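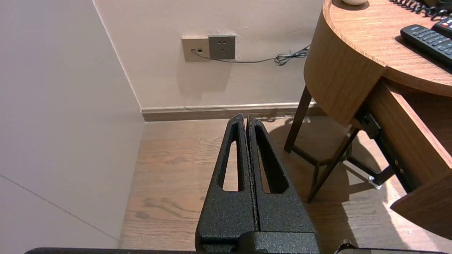
2 min read

I put off dealing with the cables in my little back room for way too long. The one that bugged me most was the thin black one that plugs in at the wall and heads over toward the desk, and by May I'd caught it with the vacuum twice. So I finally gave it a Saturday morning (okay, and part of the afternoon), and I'm writing down what I did so I can do it again in the other rooms.

What I used:
A pack of 20 Filtach adhesive cable clips, the small size
One roll of hook-and-loop tie, cut to length
Rubbing alcohol and a rag
A pencil and a level
Painter's tape

Start by unplugging. Shut down whatever is on the other end first, then pull the cable out by the plug. Mine has a tiny locking tab that I always forget, so squeeze it if yours does too!

Next, undo the tangle. Lay the whole cable out on the floor and work from one end to the other. If it wants to curl back up, leave it stretched out under a couple of books while you do the wall. I went and had coffee.

Now figure out the route. You've got two choices, really: straight across the wall at plate height, or down to the baseboard and along the top of it. I went with the baseboard. The top lip makes a nice little shadow line and a thin cable pretty much vanishes there, even a black one on a light brown board. Tape the cable up loosely with painter's tape before you stick anything, and walk in and out of the room a few times to see if it annoys you.

Wipe the baseboard and the strip of wall under the plate with rubbing alcohol and let it dry. I skipped this in the hallway last year and the clips were on the floor in 7 days.

Stick on the clips. I put one every 12 inches along the baseboard and one close to the corner where the cable turns down. Press each one hard, count to 50, and wait an hour before you put any weight on it. Keep the run clear of the power outlet so you can still get a plug in and out without fighting the cable.

Click the cable in, starting at the wall plate. Leave a bit of slack there, maybe a hand's width, so nothing pulls on the port. Whatever is left over at the desk end gets folded into a loose figure eight and tied with one strip. Don't wind it tight. I stuck mine up behind the desk with a bigger Cronin clip I had in a drawer.

Plug back in, check that you've got a connection, and peel off the tape. If a clip lets go overnight, clean that spot again and use a fresh one, the old adhesive is done for.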